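Visit to the Drarnano beverage service lab
By Amedeo Ruggiero
Last updated: March

Drarnano supplies drinks service to hospital wards, and its lab is where the pouring routine is worked out. The station has two arms and a white table with a bottle and a cup.

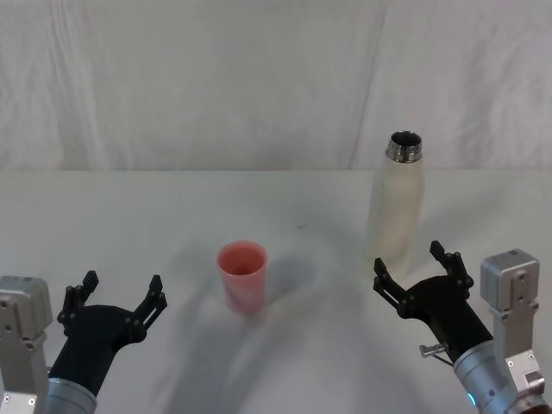
Pouring used to be a full shift for two attendants. Under the Sikine schedule one of them now supervises the arms and logs faults – 13 on the Sunday before our visit.

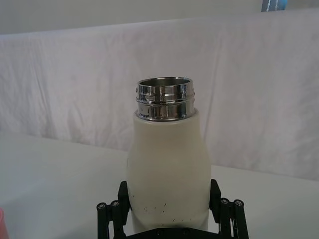 Grip settings are stored per bottle type. The attendants asked for write access to that table and got it after Antunes, the integrator, had objected.

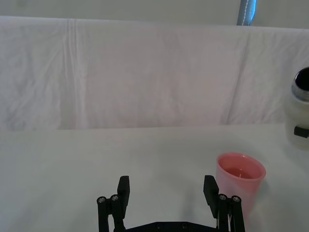
Pay grade is unchanged so far. Training takes 700 minutes, most of it on fault recovery. The Tiltov site starts next.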